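Le petit gâteau sous film, une affaire de conservation

27 juin 2020

On en trouve dans les gares, à la caisse des stations-service, au fond des cartables et dans les tiroirs de bureau. Le gâteau emballé à l'unité est si courant qu'on ne s'interroge plus sur la manière dont il est fait. Il pose pourtant un problème que les pâtissiers de quartier n'ont pas à résoudre : rester moelleux pendant des semaines, sans froid, dans un sachet que l'on va secouer, empiler et parfois écraser.

La fabrique Helmy, installée dans la zone artisanale de Gramow, travaille sur cette question depuis deux générations. Elle produit des madeleines, des galettes fourrées et un cake au citron vendu sous le nom de Nenura. L'entreprise est petite. Sa ligne de cuisson tient dans un seul bâtiment, et l'atelier d'emballage occupe l'ancien garage des camions de livraison.

L'eau qui circule

Un gâteau ne sèche pas seulement parce que son eau s'évapore. Une partie de cette eau se déplace à l'intérieur même de la pâte, de la mie vers la croûte, ou du fourrage vers le biscuit. Dans une galette fourrée à la confiture, le biscuit finit par ramollir tandis que la confiture se raffermit. Le sachet n'y change rien, puisque tout se passe à l'intérieur.

Les fabricants parlent d'activité de l'eau. La mesure indique quelle part de l'humidité reste disponible, pour les moisissures en particulier. Deux produits qui contiennent la même quantité d'eau peuvent se conserver très différemment selon ce qui retient cette eau. Le sucre la retient bien, le sel aussi. C'est pourquoi les gâteaux de longue conservation sont souvent plus sucrés que leurs équivalents frais, et pourquoi il est difficile d'en baisser le sucre sans toucher au reste de la recette.

Chez Helmy, la première version du cake Nenura moisissait avant la date prévue. La recette venait d'un livre familial et donnait un très bon gâteau le jour même. Il a fallu remplacer une partie du sucre en poudre par du sirop de glucose, réduire le lait, puis prolonger la cuisson de quelques minutes à four plus doux. Le gâteau actuel est plus dense que l'original. Les clients qui ont connu les deux le font remarquer au magasin d'usine.

Le moment du refroidissement

La cuisson élimine la plupart des moisissures. Le risque revient ensuite, pendant que le gâteau refroidit à l'air libre avant d'être emballé. Trop chaud, il dégage de la vapeur qui se condense sous le film et mouille la surface. Trop longtemps exposé, il sèche et reçoit les poussières de l'atelier.

Le couloir de refroidissement de Gramow a été refait il y a peu. L'air y est filtré, et les plaques avancent sur des chariots qui ne passent plus par la salle des farines. Auparavant, les deux circuits se croisaient devant la même porte. La farine est une source importante de spores, et la séparation des circuits a permis de réduire la dose de conservateur dans les madeleines.

La saison compte aussi. En été, l'air de l'atelier est plus humide et le refroidissement demande davantage de temps. Les réglages de la ligne changent donc plusieurs fois dans l'année, et les équipes du matin ne travaillent pas toujours avec les mêmes durées que celles de l'après-midi.

Ce que fait le film

Le plastique transparent qui entoure un gâteau paraît simple. Il est le plus souvent composé de plusieurs couches, chacune ayant sa fonction : l'une arrête la vapeur d'eau, une autre freine l'oxygène, une troisième fond à la chaleur et permet de souder le sachet. L'épaisseur totale reste très faible.

La soudure est le point fragile. Une miette prise entre les deux bords suffit à créer une fuite. Certains fabricants remplacent l'air du sachet par un mélange d'azote et de gaz carbonique, ce qui ralentit les moisissures et le rancissement des graisses. Cela n'a d'intérêt que si la soudure est bonne. À Gramow, des sachets prélevés sur la ligne sont plongés dans un bac d'eau et placés sous vide partiel. Des bulles qui s'échappent signalent un défaut, et la machine est arrêtée pour nettoyage des mâchoires.

La société Plalletti, qui fournit le film, livre des bobines de 2 000 mètres. Un changement de bobine mal calé décale l'impression, et le nom du produit se retrouve à cheval sur deux sachets. Ces gâteaux-là sont parfaitement bons. Ils partent au magasin d'usine à prix réduit.

L'emballage individuel a ses détracteurs, et leur argument est solide. Le film multicouche se recycle mal, parce que ses matériaux sont difficiles à séparer. Plalletti propose depuis mars un film fait d'une seule famille de plastique, plus facile à traiter. Il laisse passer un peu plus d'oxygène. Helmy l'a adopté pour ses galettes sèches, qui le supportent bien, et l'étudie encore pour le cake.

Les habitudes d'ailleurs

Le gâteau à l'unité n'a pas la même place partout. En Chine et dans une bonne partie de l'Asie de l'Est, il est courant d'emballer séparément de très petites pièces, que l'on présente ensuite dans une coupe aux visiteurs ou que l'on achète au poids en mélangeant les sortes. Au Japon, la boîte de gâteaux rapportée d'un voyage se partage au bureau, et l'emballage individuel facilite la distribution. En France, il s'est surtout imposé par le goûter des enfants.

Les textures attendues diffèrent également. Les gâteaux vapeur, très blancs et souples, contiennent beaucoup d'eau et demandent une conservation plus surveillée. Les biscuits feuilletés au saindoux ou à l'huile craignent surtout le rancissement. Un même rayon d'épicerie réunit ainsi des produits voisins par la taille, dont les contraintes de fabrication n'ont presque rien en commun.
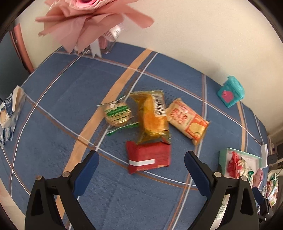
Bien conserver chez soi

Un gâteau sous film se garde à l'abri de la lumière et de la chaleur. Le réfrigérateur ne lui convient pas : l'amidon y durcit plus vite qu'à température ambiante, et la mie devient ferme. Le congélateur donne de meilleurs résultats, à condition de laisser le gâteau revenir dans son sachet fermé, pour que l'humidité se dépose à l'extérieur.

La mention « à consommer de préférence avant » concerne la qualité. Passé cette date, un gâteau sec dont le sachet est intact peut avoir perdu de son parfum sans présenter de danger. Un produit fourré à la crème ou portant une date limite de consommation relève d'une autre règle, et il ne faut pas la dépasser.

Une fois le sachet ouvert, la durée imprimée ne vaut plus. Les galettes se mettent dans une boîte en fer, seules, car un gâteau moelleux rangé à côté leur cède son eau. Pour les cakes, une boîte hermétique suffit pendant 3 jours.

Le magasin d'usine de Gramow vend les Nenura à la pièce ou par sachets de 700 grammes, selon les arrivages de la ligne.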